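Chapter 7
Recesses, Slots, and Openings in Small Cases

7.1 Scope of the chapter

Chapter 6 dealt with the walls of a small case as plain surfaces: their thickness, their draft, and the way a flat panel bows when it cools. Few cases are plain on all sides. A face may carry a grip, a hanging slot, a cord exit, a label well, or a seat for another part. Each of these interrupts the wall, and each changes how the case is made, handled, packed, and stored.

This chapter covers features that are formed with the case itself. Openings cut or drilled afterward are treated in Chapter 9. Hinges and latches are mentioned only where they share a face with a recess.

On completing the chapter, the reader should be able to name the parts of a recess, record its dimensions in the order used in the workshop sheets, tell a blind feature from a through feature by inspection, and select a suitable orientation for a case on a shelf or in a carton. Readers who have not worked through the notes on draft angle in Section 6.4 should do so before attempting the exercises.

7.2 Terms

The vocabulary for these features varies between trades. A molder, a packer, and a repair technician may use three words for one hollow. The terms below are used in this book from here on.

Recess. Any area of a face that lies below the surrounding surface and has a floor. The floor may be flat, stepped, or curved.

Opening. Any area where the wall is absent, so that the inside of the case can be reached or seen from the outside.

Cutout. A general term for a recess or an opening with a defined outline. The word does not state whether material was removed. In molded parts the cutout is produced by the shape of the tool, and no cutting takes place.

Rim. The edge where the outer surface turns into the recess. A rim may be sharp, chamfered, or rounded.

Floor. The lowest surface of a recess.

Slot. A cutout whose length is at least twice its width. A rounded slot has ends formed by arcs.

Head. An enlarged end of a slot. A slot with one head is described as single-headed, and the narrow part is called the neck. The older term "keyhole" is kept for single-headed slots intended to receive a screw or a pin.

The outline alone does not establish the purpose of a cutout. A single-headed slot may be a hanging point, a seat for a lever, a guide for a sliding catch, or a grip. The purpose is recorded only when the mating part is present or when a drawing is available.

7.3 Why faces are interrupted

The reasons fall into a few broad groups, and one cutout often serves more than one of them.

Handling is the most common. A smooth box with a glossy finish is difficult to lift from a close-fitting compartment. A recess wide enough for a fingertip solves the problem without adding to the outside dimensions. The Wetton tray inserts discussed in Section 7.8 were redesigned for this reason in April, after packers reported that cases had to be tipped out of the tray one row at a time.

Location is the next. A recess in one part and a raised area on another hold the two in register. Stacking cases depend on this. The engagement need not be deep: on the Liveo stacking series the raised area stands 2 mm above the lid, and the stack remains aligned when the shelf is bumped.

Attachment covers hanging slots, strap slots, and clip seats. Here the rim carries a load, and the wall behind it has to be thick enough to bear it. A single-headed slot used for hanging concentrates the load at the end of the neck. Cracks in such parts normally start there.

Clearance is the last of the main groups. The face gives way so that something else can pass or move: a cord, a knob, the corner of a neighboring part. Clearance recesses are usually larger than they need to be, and their outlines tend to follow the part they make room for with a uniform margin.

Some recesses have no working function. Label wells and decorative panels belong in this class. They are measured and recorded in the same way.

7.4 Reading a cutout on a dark surface

Black and near-black cases are difficult to inspect. The floor of a recess and the surrounding face reflect similar amounts of light, and the depth is hard to judge from the front. A deep recess can be taken for an opening, and a shallow one can be missed altogether.

Three practices are recommended.

First, view the case at an angle. When the top and one side are visible together, the rim shows as a line of changed brightness and the outline can be followed. Straight-on viewing hides the rim.

Second, move the light and leave the case where it is. A single lamp set low, at roughly 30 degrees to the face, throws a shadow from the near rim onto the floor. The width of the shadow gives a first indication of depth. If no shadow falls on a floor at any lamp position, the feature should be probed with a plastic rod.

Third, note the color of the finish under the lamp in use. Many dark plastics and paints have a cast that is visible only on a lit face. Greenish, brownish, and bluish blacks are all common. A replacement lid ordered simply as "black" may not match its base. 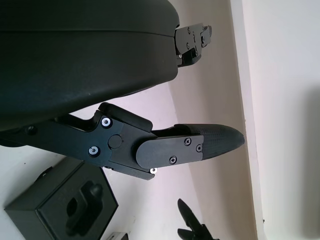

Figure 7.1 Dark box with a greenish-black finish (lower left), seen at an angle. The cutout recessed into its face is a rounded slot with a knob-like end.

The outline in Figure 7.1 would be entered on the workshop sheet as a slot, rounded, single-headed. The depth would be left blank until measured. The purpose would also be left blank under the rule given in Section 7.2.

7.5 Order of measurement

Dimensions are taken from the outside inward. Record the length and width of the face first, then the distance from the nearest two edges to the rim. Follow with the overall length of the cutout, the width of the neck, the width of the head, and the depth. Radii are recorded last.

Use the same pair of edges for every cutout on a face. A change of reference edge partway down the sheet is the most frequent source of error in student work, and it is seldom caught until a mating part fails to fit.

Where a rim is rounded, measure to the point at which the flat surface ends, and write "R" beside the figure. Where the head of a slot is not circular, give its greatest width and add a sketch.

The Lenow parts register, used for the exercises in this part of the book, lists 1285 molded cases and covers. Entries made before the present form was adopted omit the depth column. These entries should be treated as incomplete and should not be used for selecting inserts.

7.6 Case study for this part

Sections 7.7 to 7.10 follow one product, the Chiriac bench case, through drawing, molding, inspection, and packing. The drawings were prepared by Latifa Amrani and the inspection notes by Torquil Rutherford. Both sets are reproduced at reduced scale in Appendix C. The case has a hinged lid, a label well, and 2 strap slots in the rear wall, one of which was moved between the first and second drawings. Readers should have the second drawing open while working through Section 7.7.

Before continuing, complete the following.

Select a small molded case with at least one cutout. Make a sheet for one face in the order given in Section 7.5. Exchange cases with another student, repeat the measurement without reference to the first sheet, and compare the two sets of figures. Differences greater than the graduation of the rule should be traced to a cause and noted in the margin.

Chapter 7, revised October 2025. Copyright Wetton Technical Texts. All rights reserved. | Contact | Back to top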